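Play kitchen check, sink station, Clarndale Playroom
Month: February
Started: 9:40 in the morning
Tabletop unit, light blue, with loose pieces in rack and basin

I love doing this station! It gets more use than anything else on the low tables, and the pieces have held up so well. Marks used: OK, WATCH, FIX.

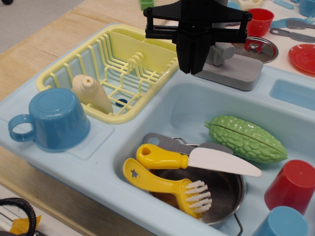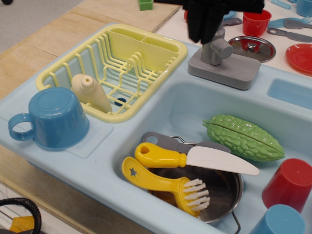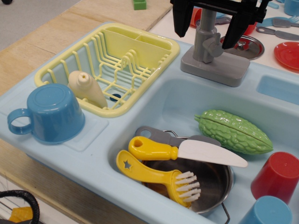 *Sink station, all three: drying rack on the left, deep basin on the right, blue mug upside down at the left.*

## 1. Sink unit

- [x] **Stands flat on the tabletop, no rocking.** OK. I leaned on each corner and it stayed put.
- [x] **Rim and corners smooth to the hand.** OK. Ran a fingertip all the way around, then again with a cotton ball, and nothing snagged.
- [x] **Basin free of cracks.** OK. A few scuffs on the bottom, all shallow.
- [x] **Drain hole under the rack clear.** OK. Had a bit of dried play dough in it last time, and this time a pipe cleaner went straight in. Hooray!
- [ ] **Slot in the back rim clean.** WATCH. Crumbs again. A cotton swab gets most of it but the corners need a soft toothbrush.

## 2. Faucet

- [x] **Base tight on the back rim.** OK
- [x] **No pinch point at the lever.** OK. Tried it with my little finger in both directions.
- [ ] **Lever stays on when pulled.** WATCH. It didn't come off for me, but it has more wiggle than it had in the fall. Pull test again next month, and if it's looser, take the whole faucet off the station until we have a new one from Grastis.

## 3. Drying rack

- [x] **Lifts out and goes back easily.** OK
- [x] **Plate dividers whole, no split ends.** OK. I bent each one gently. They spring right back, which pleases me every time.
- [x] **No gap that could trap a finger.** OK

## 4. Loose pieces

- [x] **Knife with yellow handle.** OK. Blade edge is blunt, tip has no burr, hole in the handle is smooth inside.
- [ ] **Scrub brush with the star cutout.** FIX. Two white bristles came away when I tugged. Put it in the repair tub after the check. Please don't put it back out, even though it's the one everybody wants!
- [x] **Gray utensil with the hole in the handle.** OK
- [x] **Metal pan.** OK. Wire handle ends are tucked in and don't scratch. Inside wiped down.
- [x] **Bitter melon.** OK. Seam is closed along the whole length, and a thumbnail wouldn't go in. Such a great piece, the kids always ask what it is. Clean the bumps with a brush, a cloth skips right over them.
- [x] **Squeeze bottle.** OK. Nozzle is firm. Squeezed it hard over a paper towel and got no water out.
- [x] **Red cup, blue cup.** OK. No chips on the rims.
- [x] **Blue mug.** OK. Handle is solid, and I do like it stored upside down like this.
- [x] **Small-parts test.** OK. Nothing at this station fits in the tube.

## 5. Cleaning

- [x] Washed in warm soapy water, rinsed, air dried
- [x] Wilus spray on the unit, left on 3 minutes, wiped with a clean damp cloth
- [ ] Spray restocked. The bottle is nearly out, and the Yazıcı shop by the bus stop has it.

## Result

Whole play kitchen: 80 lines on the full sheet, 79 passed or on watch, one FIX (the brush). The sink station can stay open without it.

Follow-up for March: lever pull test, slot in the rim, new brush checked before it goes out.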